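Bottled green tea: sweet or plain, and does anybody read the label
Board: Drinks, Cold > Tea

stikham_steve
Third time this February I've gotten home with sweetened green tea when I wanted plain. The front says green tea, the back says green tea with a sugar bowl in it. 600 ml of regret. Do you people stand in the aisle reading bottles?

mersha22
Yes. Turn it around, nutrition panel, put it back facing front like a civilized person. Takes two seconds.

jollumum
It takes two seconds if the shelf is tidy. Plum green tea and regular green tea sit side by side in the same green, and I grab by color like a bee. Went in for a couple of bottles and came out with a basketful.

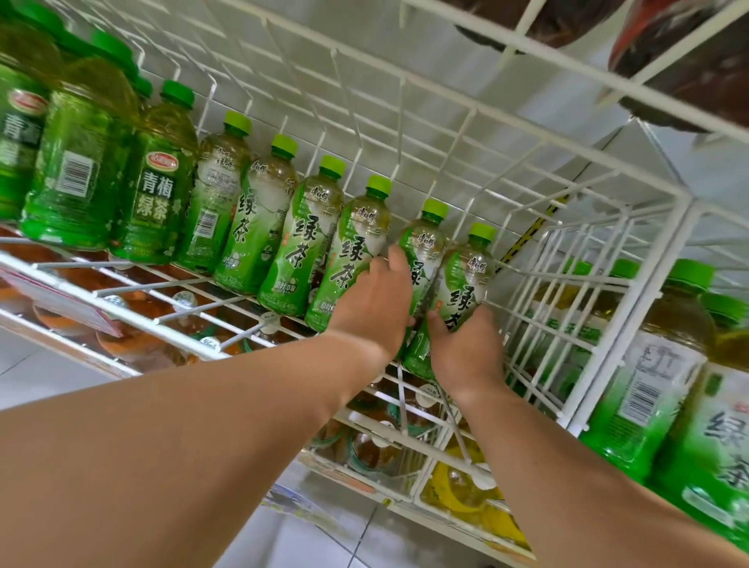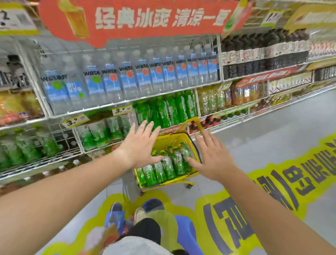

I don't regret the plum, for the record. It's dessert. I drink it after dinner and call it hydration.

norholm_nights
Plum isn't green tea, it's candy with blossoms on the label.

jollumum
And yet you finished mine.

stikham_steve
Can we get back to my problem? Is there a word I should look for?

mersha22
Sugar line on the back. Ignore the front entirely, the front is poetry.

norholm_nights
Disagree. Or buy loose leaf, one pitcher, fridge overnight. I haven't bought a bottle in more than 40 weeks.

mersha22
You mention it in every thread.

norholm_nights
People keep asking.

jollumum
They don't. Steve, chill the sweet ones until they're nearly slush. You'll stop complaining by the second bottle.

stikham_steve
I have three in the freezer now. Will report back if they explode.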